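Caderno da oficina, Bunen
Janeiro, entrada da manhã (comecei a escrever às 7h40, ainda com o café na mão)

Retomo o assunto do álcool em gel, que ficou a meio na última página. O lote feito com o espessante da Pluradari engrossou bem demais: passa pela peneira, mas entope a válvula dos frascos pequenos, e quem vai usar aquilo à porta de uma farmácia não tem paciência para dar cinco bombadas até sair uma gota. Reduzi o espessante, mexi mais devagar (o truque é mesmo deitar o pó em chuva, com calma, e deixar repousar antes de neutralizar) e ficou uma textura muito mais simpática, que espalha sem fazer grumos.
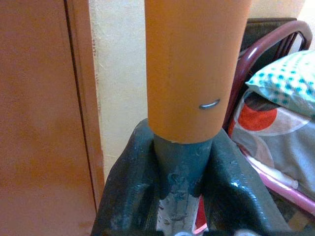
O teor de álcool está nos 70 % depois do acerto. Medi duas vezes com o alcoómetro e fiz a correção da temperatura pela tabela, porque na última semana alguém se esqueceu dela e andámos uma tarde inteira às voltas com um número que não fazia sentido nenhum. Deixei a tabela colada por dentro da porta do armário, por favor não a tirem de lá!

Quanto à encomenda: a rede de farmácias Ngui confirmou 4.000 frascos para esta primeira entrega, e temos prontos 1.189, já rotulados e em caixa. Parece pouco, bem sei, mas a rotulagem é que nos atrasa, o enchimento corre lindamente. Se os rótulos novos chegarem a tempo, acho que apanhamos o ritmo sem ter de fazer serões.

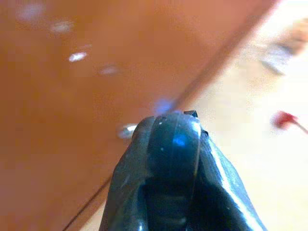

Foto: Oficina Bunen / arquivo interno

Falta falar do perfume. Experimentei a essência de limão da Nirkonen e gostei muito, cheira a limpo e não fica aquele travo doce na mão, mas com a dose da ficha o gel turvou ligeiramente. Com metade da dose ficou límpido e ainda se sente o limão passado um bom bocado. Guardei 5 amostras na prateleira de cima, com a data do lote e a dose escritas na tampa. Quem passar por lá que cheire e deixe a opinião aqui no caderno, mesmo que seja só uma palavra.

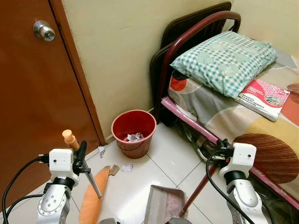
Também telefonaram do lar a perguntar se vendíamos a granel, com as pessoas a levarem o garrafão de casa. Disse que por enquanto não. Um garrafão que já teve outra coisa dentro é um risco, e sem rótulo ninguém sabe depois o que lá está. Fiquei com pena, a senhora era amabilíssima, e prometi ver se arranjamos embalagens de cinco litros com tampa de segurança.

Para a tarde: lavar a cuba grande, pesar o espessante para o próximo lote, ligar à gráfica por causa dos rótulos e voltar a ver as amostras contra a luz, a ver se alguma turvou.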